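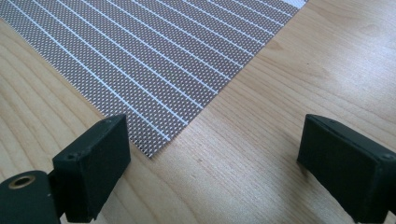
The grey stripe on our kitchen table. Colour is about right on my screen.

Varkow woven placemat, grey with white stripe – review

Posted 2018-04-02

Bought these in September so they've had a proper go by now. Been meaning to write it up for ages, sorry to those who asked in the comments on the tablecloth post.

Quick version: good mats, easy to clean, edges could be better. Would buy again but not at full price.

What they are. Flat, bendy, woven sort of mesh. Taupe-grey with thin white stripes going across. Close up it's a tight grid with tiny light dots all over, a bit like the stuff they make roller blinds from. From a chair you don't notice the dots at all, just grey and stripes. I wanted plain grey to be honest but Layug only had the striped left and I've come round to it. Looks nice on pale wood. Our table is a light honey colour and the grain is a bit wavy, so something with straight lines calms it down a bit.

Cleaning. This is why I got them. Cloth mats were going in the wash every other day and I'd had enough. With these it's a damp cloth after tea and done. Gravy fine. Porridge fine if you get to it before it sets. Left some on over a weekend and had to go at the weave with an old toothbrush, came up OK in the end. Turmeric is another matter. One of the mats has a faint yellow patch near a stripe and I've tried washing up liquid, bicarb and leaving it on the windowsill. Still there. That one goes at my end now.

Crumbs do get through the mesh. Not loads. Lift the mat after toast and there's a bit of dust under it, so you're wiping the table as well as the mat. My old Stelach ones had a solid back and didn't do this, but they also curled up like crisps within a month, so.

Heat. Dinner plates straight from a warm oven, no trouble. I wouldn't put a pan on one and the label says not to. Use a trivet.

Lying flat. Very good. They came rolled up in a tube and I thought here we go, but a night under some cookbooks sorted it. Have stayed flat since. They do slide about a bit on a smooth table, more than I'd like with a toddler who pulls at things. A bit of that rubbery drawer liner underneath helps, cut smaller so it doesnt show.

Edges. My main moan. No hem or binding, just cut straight, so the stripes stop dead at the edge. Looks neat enough, quite modern even. But one of mine has started to go at a corner – a couple of strands working loose. I snipped them and put a dab of clear glue on and it's held so far. The corners are quite pointy as well, I'd have rounded them off. For the price I think they could of run a line of stitching round.

Storage. Roll them or lay them flat on top of the fridge. Don't fold. I folded one to get it in a picnic bag and it's got a crease across it that won't shift. My own fault.

Price. I paid 7 pounds each, which felt like a lot for what it is. Brorkarora do one that looks very close for less but I've only handled it in the shop. Felt thinner. If anyone has lived with those let me know how they hold up.

Scores, as usual:

Looks 8/10
Cleaning 8/10 (would be 9 without the turmeric)
Grip 5/10
Edges 5/10
Value 6/10

Would suit: anyone sick of washing cloth mats, anyone with a nice table they want to see a bit of. Wouldn't suit: curry every night, or very small kids who grab.

Doing the matching runner next if I can find one in stock. Layug keep saying soon.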